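Counting trees: what we pay for when we pay for planting
Speaker notes, Lindness meeting, Sunday, May 31, 2026

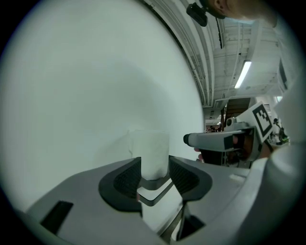 Start with the number on the Rukent leaflet: 900 hectares "restored". Ask the room what they think the word means. Let them answer, don't rush it.

Then say what it meant in the paperwork. Seedlings were delivered to the site and put in the ground. That was the whole test. A hectare went into the total on planting day and has never come out of it.

Slide 2. The Felau plots. 79 plots signed off in the first season. Visited again in August, after the dry months: 11. I keep asking about the others and keep getting the planting figures sent back to me, in a nicer font.

Be fair here. Going back costs money, the roads are bad, and donors rarely offer to pay for a second trip. I still think a project that can afford a launch film can afford a truck and a tape measure.

Slide 3. Tuhumury. Far less planting. Farmers there left old stumps to regrow and kept goats off them for 3 years. Cheap, dull to photograph. Results look better to me, but I have only seen their own survey and would like someone else to repeat it. Say this out loud, or I'm doing what I complain about.

If time is short, skip the carbon part. It needs its own talk and I don't trust half the sums.

Questions to leave up on the screen:
Who counted, and when?
Alive, or planted?
Who owns the land once the trees are worth something?
What happens to grazing in a bad year?

Likely pushback – "you'll scare donors away." Maybe. Some of them should ask for their reports first. I give money to two of these projects myself and plan to go on doing so, with a letter attached this time.

Water, then questions. Hand the survey sheets out at the door, not before.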